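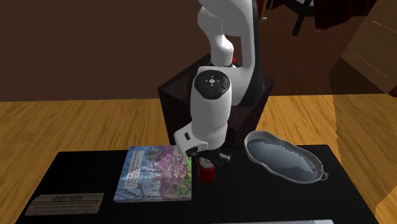 Embla Sjöberg
2021-05-01

Print this page | E-mail this page

Right, dawn chorus thread! Got up at stupid o'clock and walked the long way round Cinduvwood and I am still buzzing (and still in my wellies).

First bird singing was a robin, then a blackbird from the top of the old pump house, then a song thrush so loud I laughed out loud on my own in the dark. They say everything two or three times, thrushes, like somebody leaving a voicemail.

Then – a BLACKCAP. Two of them, one each side of the brook, going at each other like rival buskers. I'd only ever heard one on recordings before!

My list for the morning came to 22 species. That's my best ever for the wood by a mile. Yes I'm counting the mallard. It quacked, it counts.

Ruairí Nic Giolla asked what I use to learn the songs. Mostly just one bird a week, the same one every day while I wash up. I did chiffchaff first as it says its own name, and great tit after that (squeaky bicycle pump). Wren took me the whole of last August and they'd mostly stopped singing by then, so don't copy me.

If you want to try it, go in by the Flendovley gate, the other end is all mud and you'll be concentrating on your feet. Stand still for ten minutes before you even try to name anything. Hat. Flask. Second pair of socks in the car.

I stayed 90 minutes and it felt like five. By the time the sun was properly up the wood pigeons had taken over and I went home for toast.

Waltraud Rathjen heard a cuckoo from the lane last week and I am SO jealous. Going back tomorrow to have a go at it – anyone want to come? Adel Alaoui is a maybe, depending on the baby.

Oh and someone please tell me what goes "tsee-tsee-tsee-tsee" very high up in the larches, speeding up a bit at the end. Goldcrest? Treecreeper? I've been humming it all day.

E-mail this thread | Print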